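Household Textiles, Session 11
Folding and putting away: what the advice is worth
Notes by Oľga Paulík

Most folding guides promise that a good fold saves space, prevents creases and lasts until the garment is worn. I doubt all three. The space claim is the weakest – a shirt holds the same cloth however you fold it, and what changes is how much air you leave in.

Before you repeat any rule from the reading, ask what it was tested on. Usually it was a stiff new shirt on a bare counter.
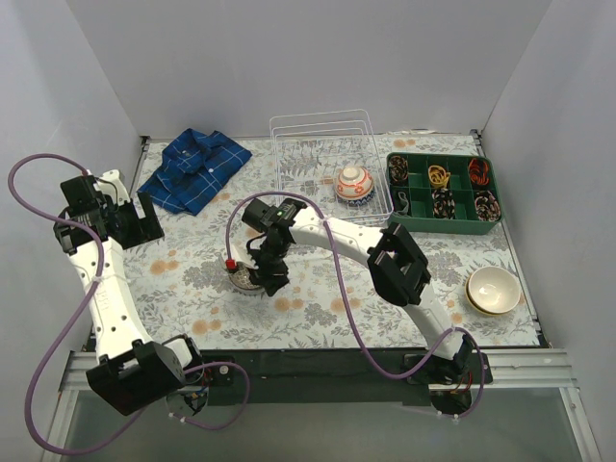 A loose fold is treated in the Latley handout as a failure. I would call it a fold that has not been pressed flat, and for a shirt going back on in the morning I see no harm in it. Mawar Nair disagrees and will argue her side in July.

The surface gets too little attention. Cloth on cloth drags, and a table covering can shift under your hands. The handout says to "smooth as you go" and leaves it there.

Baskets next. They are sold as a cure for untidiness, a claim I have yet to see supported. A basket hides a bad fold very well.

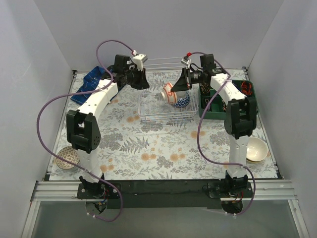

Fig. 2. Basket on the floral tablecloth.

For next time: fold one shirt two ways, leave both overnight, and write down what you find, even if it is nothing.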